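Research > Laboratory Automation > Methods Notes > Section 4

We use cookies to remember your reading preferences. By continuing to use this site you accept our cookie policy.

4. Comparison of grippers on transparent labware

4.1 Workcell and task set

The comparison was run on the Todari bench, a single-arm cell arranged for small-volume liquid handling. The cell has a black cloth work surface and a pale green wall behind it. Neither was changed between conditions. Most of the labware is clear, and the background affects how well its edges separate in the wrist view.

Two end effectors were tested. The first, called Kostia in the rest of this section, is a parallel gripper with rigid squared fingers and exposed linkages. The second, Ulent, has the same nominal stroke but carries compliant pads on the inner finger faces. Both were driven by the same controller with the same force limit. All trials with both grippers used the Alvarado motion stack, and no gains were retuned when the gripper was changed.

The task set contained 11 tasks. Of these, 9 involved at least one transparent object. The remaining tasks used opaque parts only and served as a baseline. We logged 2,470 grasp attempts across the two grippers. An attempt began when the fingers started to close and ended when the object was released or the controller reported a fault.

4.2 Wrist view and approach

The wrist camera is mounted so that the fingers stay in view at the lower border of the image. This costs some usable area but gives a fixed reference for the grasp point in every image. Figure 4 shows the Kostia fingers open near the pipette stand. The pipette tip comes down close to the foot of the stand's rear leg, and this leaves little lateral clearance for an approach from that side.
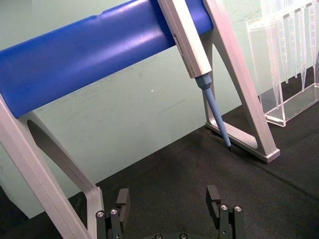
Figure 4. Wrist view of the pipette stand and hanging tips, Kostia fingers at lower border.

Three approach directions to the stand were considered. The vertical approach was rejected early. The palm would have had to pass over the horizontal bar, and the planner could not keep the required margin from the pipette body. The lateral approach was feasible but sensitive to errors in the stand pose. The frontal approach, with the fingers spread to either side of the target, was used in all reported trials.

Segmentation in the wrist view was uneven. The metal legs and the bar were found reliably, although highlights on their upper surfaces sometimes split a single part into two regions. The clear rack was harder. Its front edge was picked up where it reflected light, while the side panels were often lost against the wall. The hanging tips were detected mainly by their points. For this reason the rack pose was taken from a stored model and corrected with the wrist view only when the front edge was found.

4.3 Holding a tube over a beaker

The second group of tasks required the arm to hold a long transparent tube upright above a glass beaker. A parallel gripper has a short contact length compared with the length of the tube. Small angular errors at the fingertips therefore become large position errors at the lower end. With the lower end reaching into the beaker, the tolerance is set by the beaker rim and by anything standing next to it.

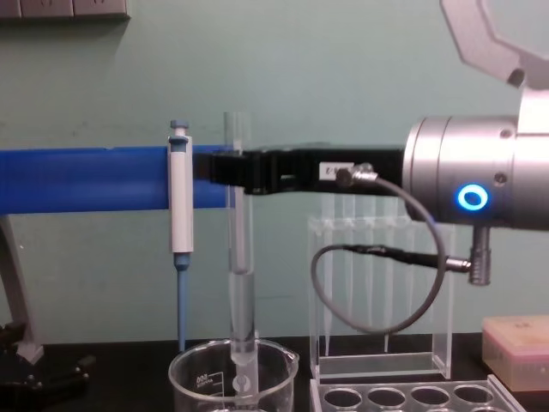
Source: Todari bench records, chest-height camera. Views from this camera may be mirrored; printed graduations then read in reverse.

The arm was brought in horizontally, with the gripper pointing along the bench. This keeps the wrist away from the open end of the tube and leaves the liquid column visible to an outside camera. The drawback is the cable. The gripper cable leaves its connector in a wide loop near the wrist, and the loop has to be included in the collision model. We represented it as a fixed cylinder. The approximation is conservative and removed a number of otherwise valid poses near the clear rack.

The pipette on the stand is a second constraint. In the holding pose, the left end of the gripper comes close to the pipette handle, so any further travel in that direction was blocked in software. The block applied to both grippers. It was slightly more restrictive for Ulent, whose pads increase the outer width of the fingers when closed.

Level readings were taken from the outside camera. The liquid surface appears as a thin curved line in the tube, and the contrast between the filled and empty parts is low. We fitted the line only within a narrow window between the fingertips and the beaker rim. Readings in which the line overlapped a reflection on the tube wall were discarded for both grippers.

4.4 Observations

Kostia gave the more repeatable tube angle at release. Its rigid fingers seat the tube against a flat face, and the angle depends mostly on the wrist orientation. Ulent tolerated larger errors in the approach but allowed slow rotation of the tube about the contact line during longer holds. On the opaque baseline tasks we found no difference that would affect the choice of gripper.

Faults were concentrated in the rack tasks. The usual cause was an incorrect rack depth, followed by finger contact with the front edge. Changing the gripper did not remove this fault. A second wrist exposure setting reduced it, but the setting was added in October, after the main series had been completed, and those trials are not included in the attempt count given in Section 4.1.

The force limit was held constant throughout. A lower limit may suit Kostia on thin-walled tubes, and a separate limit for each gripper would be needed before the two could be compared at their best settings.

Last updated: Jun 8, 2018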